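Third shift change this week and I'm writing this on my break so forgive the mess.

Two new nurses on our floor at Pleston. Great. We needed more like five but great. 45 minutes of orientation, a badge, a locker that doesn't lock, off you go. Then management wonders why people leave by July. I've been a charge nurse 13 years and the handoff is still where everything goes wrong. Meds get missed, families get told two different things.

So I started doing handoff at the bedside again. Patient listening, both nurses there, no hallway whispering. Takes longer. Worth it.
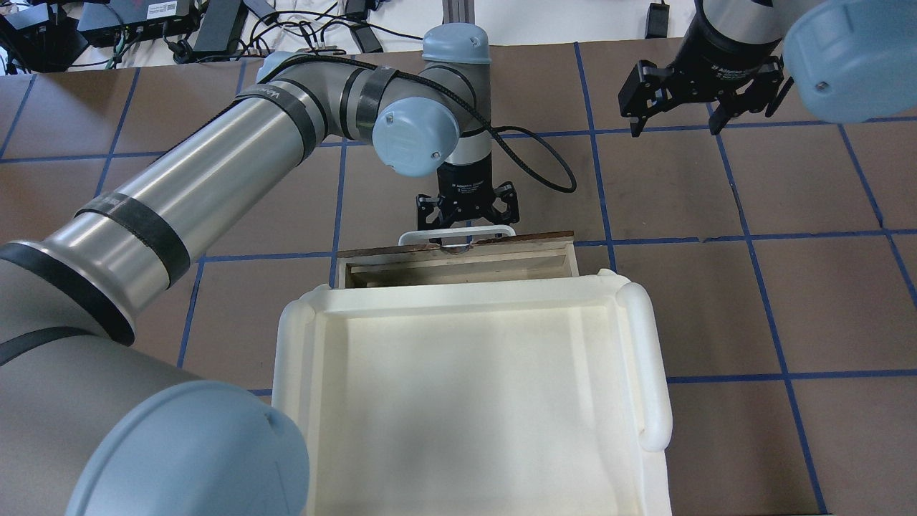

Viorica Georgiev wrote back that her unit tried bedside handoff and dropped it, too many interuptions and the patients in shared rooms could hear everything about each other. Fair. We pull the curtain and keep the private stuff for the desk, but I know that's a half fix.
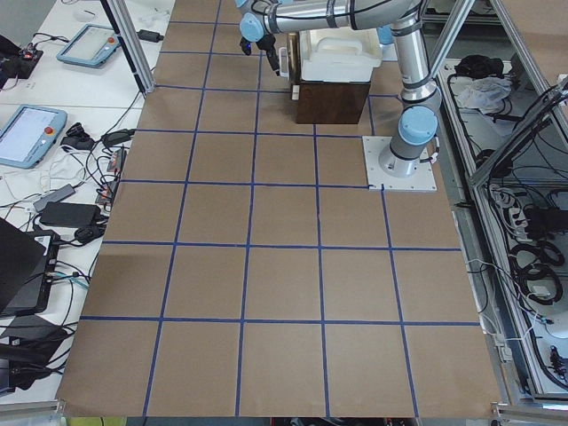 Whiteboards next. Ours is a disaster, three colors of marker and half of it from last month. I want plain squares, one per bed, marked off in blue painter's tape like the grid on that brown paper, so you can tell at a glance wich bed is which. Albane Charpentier says she'll help me do it if I buy the tape. Fine, buying the tape.

Break's over. More when I've slept.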